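**Worktop** (also *work surface*, *tabletop*, or in older trade use *board*) is the flat upper part of a table, bench or counter on which handling, sorting, cutting, folding or assembly is done. The word covers both fixed surfaces, such as a kitchen counter, and loose sheets laid over a table to protect it or to give it a uniform color.

## Color and finish

Pale worktops, most often white or off-white, are common where small parts have to be found quickly. Dark screws, threads, seeds and crumbs stand out against them. A matte finish is usually chosen over gloss, as a glossy top reflects lamps and windows and can hide a clear or shiny object lying in the glare.

White surfaces rarely look the same shade all over. Light from one side leaves the far part grayer, and anything held above the surface darkens it further. Under cool lamps the same sheet takes on a bluish tint, and under warm ones it looks cream. Makers of light tents and copy stands deal with this by placing lamps on both sides. 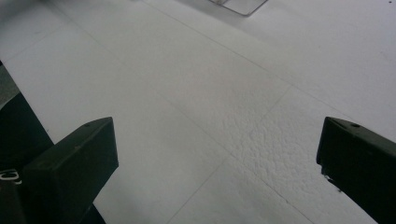
Loose covers are the cheapest way to get an even surface. Paper is used once and thrown out. Foam board is stiffer and lies flat over small gaps between tables, but it dents under a fingernail and cannot be cut on without scoring. Painted hardboard lasts longer and can be repainted when it stains.

## Use

In home kitchens the worktop is kept clear between tasks and wiped down after each one. In sewing rooms a large pale sheet is often laid across two tables pushed together, so that a full width of cloth can be spread out and marked. Packing rooms use a similar arrangement, with the tape and labels kept on a side shelf.

The household writer Hala Naciri, in *The Clear Table*, gives a simple rule for the bare area: it should be at least twice as wide as the largest thing handled on it. Helju Jõgi, who taught bookbinding at Gulville, set the figure higher for paper work and had her students keep tools off the sheet until they were needed.

## Manufacture

The Dillisby workshop sold loose table boards in 2 thicknesses, both finished in flat white. Its first catalog listed 1,201 boards in stock. The design was later taken over by Mundetti, which added a gray version for drafting rooms and dropped the thinner board.

## Care

Dust and light scuffs are removed with a dry cloth. Paper-faced boards should not be wetted, as the face lifts at the corners. Boards are stored flat or upright against a wall. Leaning them at an angle for long periods causes a bow.

## See also

- Cutting mat
- Drafting table
- Workbench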